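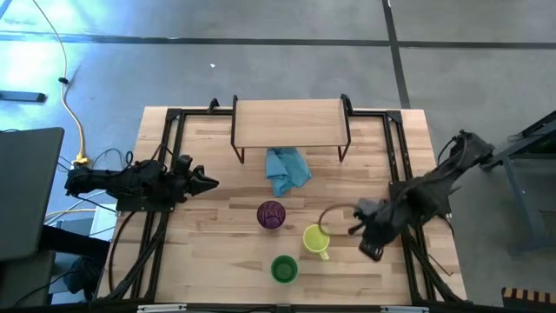

Why Does a Cloth Soak Up Water?

Reading time: 3 minutes

Knock over a cup of water and you will probably reach for a cloth. Put one corner of it in the puddle and the water starts to move into the cloth. It can even climb upward, against the pull of gravity.

To see why, you need to know two things about water.

First, water sticks to itself. Water is made of tiny pieces called molecules, and they pull on each other. This is why a small drop on a plate stays in a rounded shape. Scientists call this pull cohesion.

Second, water sticks to other things. Look at a window after rain and you will see drops hanging on the glass. This kind of sticking is called adhesion.

A cotton cloth is made of threads, and each thread is made of many thin fibers twisted together. There are narrow gaps between the fibers. Water sticks to the sides of a gap and creeps along it. The water behind gets pulled along too. This movement is called capillary action.

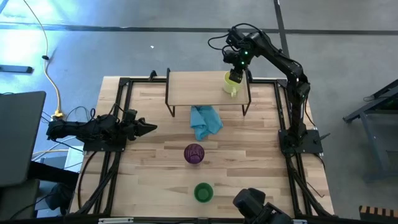 Narrow gaps work better than wide ones. In a wide gap there is a lot of water to lift and not much fiber to hold it, so the water stops sooner. A drinking cup is much too wide for you to notice any climbing, but if you look closely at the edge of the water in a clear glass, you may see it curve up a little where it touches the side.

Some cloth does not soak up water well. Raincoats often have a coating that water does not stick to, so drops roll off.

Plants use capillary action as well. It helps water move through soil and into the tiny tubes inside roots and stems. Tall trees need more than this - water leaving the leaves pulls more water up from below.

Try it yourself

You need two cups, some water and a strip of paper towel.

Fill one cup with water and leave the other empty. Stand them side by side. Put one end of the strip in the water and the other end in the empty cup. Check after 10 minutes, then again at bedtime. Which part of the strip is wet? Is there any water in the second cup?

Words to know

Absorb: to soak up
Fiber: a very thin strand
Molecule: a tiny piece of a substance, made of atoms joined together

Written by Kazimiera Duda

Related
Why Do Wet Clothes Look Darker?
How Does Soap Work?
What Is Clay Made Of?
Where Do Puddles Go?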